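Reviews > Furniture > Desks and tables

Drokholm table, Stelholm series: notes after 14 months
Čestmír Vrabec

Bought flat-packed from Firmont. Assembly took 40 minutes with the supplied hex key. 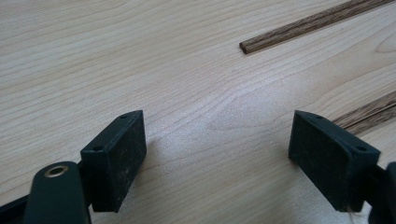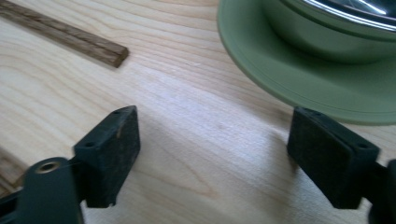
Drokholm top, pale matte surface with tan grain.

The legs bolt to steel plates and need retightening every few months. Rated load is 100 kg; I have had up to 19 kg on one corner with no visible sag. The levelling feet are poor. One thread stripped in July and I fitted a Tichý replacement. The top wipes clean with a damp cloth. Four out of five.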